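Two-arm sim for our robotics club: arms fine in the air, hopeless once they go near the cabinet

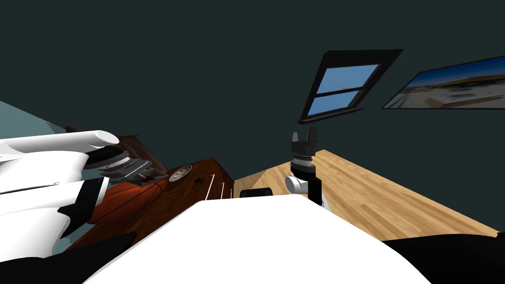
Posted by flatbatterychris

Hi all, long time reader, first post, so be gentle. I help run the after-school robotics club at Flaronthorpe and this term we've gone in for the Ostier challenge, the simulated household one where you get a two-armed robot and a room full of stuff and have to pick things up and put them somewhere sensible. We can't afford real arms (we can barely afford the biscuits) so doing it all in sim has been brilliant for us.

Our first task is to take the silver dish off the top of the wooden cabinet with the left arm and hand it across to the right arm. Sounds easy! The kids scripted the whole thing in a couple of sessions and in free space it looks gorgeous, both arms swinging about like they know what they're doing. Then the left gripper gets down near the cabinet and it all goes to custard. Sometimes it stops dead a hand's width short, sometimes it jitters like mad, and now and then it knocks the dish clean off and we spend the rest of the run chasing it across the floor.

The other thing is the view from the robot's head. The whole room sits at a steep tilt, floor running downhill, and half of what you get is the robot's own big white body. One of the students reckons the tilt is why the grasp is off. I reckon it's a separate problem, but I teach woodwork, so what would I know.

Things we've tried so far: slowing the arm down to 20 per cent, moving the basketball out of the way (it was right in under the left gripper and I was sure that was it, but no), and reinstalling everything. We're using the Carrilho planner with the default settings and Urik for the physics. We got 2 clean handovers out of 100 tries on Tuesday, and I suspect those were flukes.

The qualifying round is in July and I'd love the kids to have something that works before then. Any ideas?

Posted by solderfumes

Good on you for having a go at this with a school club, it's a fun one. I've mentored a team through the same challenge and I think you've got two problems, so you and your student are both a bit right.

The stopping short first. The default Carrilho settings put a fat safety margin around every object, and when the cabinet and the dish both have one, there's simply no spot the fingers can reach that the planner is happy with. It gives up and parks the arm. Open the scene settings and turn the margin right down for the dish only. Leave the cabinet as it is or you'll be scraping the varnish off, virtually speaking. Have a look at the thin white rods on the front corner too. Ours had a collision shape that was one solid block instead of separate rods, and the arm was dodging something that wasn't there. You can switch on the collision view and see it straight away.

The jitter is more likely physics. Check your time step in Urik, halve it, and see whether the shaking settles. It'll run slower, but for a single handover you won't mind.

Now the tilt. A sloping picture on its own won't hurt anything, provided the software knows the camera is sloping. If the kids are working out the dish's position from the picture and somebody has assumed the camera is level, every position will be off, and it gets worse the further away the object is. Easy test: get them to print the dish position worked out from the camera and the true one straight from the sim, side by side. If they match, forget the tilt and go back to the margins. If they don't, you want the head camera's transform applied before anything else happens.

And do one arm first! Get the left one lifting the dish and holding it still before the right one is involved at all. We wasted weeks on handovers when our grasp was rubbish to begin with.

Posted by maple_and_servo

Just use a bigger gripper. Or pick an easier object, dishes are a pain.

Posted by gumbootrobotics

I wouldn't swap the gripper, I'm fairly sure the rules say you have to keep the one supplied (worth checking, ours did). I do agree dishes are a pain though. What worked for our lot was coming in from the side and pinching the raised rim, one finger inside and one outside. We'd been trying to grab across the whole thing from above and it was too wide for the fingers.

I'd also get the students to save the random seed for every run. We had a file with 1510 runs in it and no seeds, so when something finally went right we had no way of getting it back. There were tears, mostly mine.

Posted by flatbatterychris

Oh you legends. Turned on the collision view at lunch and the rods are one big block, exactly like you said! The kids are printing out the two dish positions next session and I've told them about the rim idea, which they're now claiming they'd already thought of. Will post the numbers when we've got them.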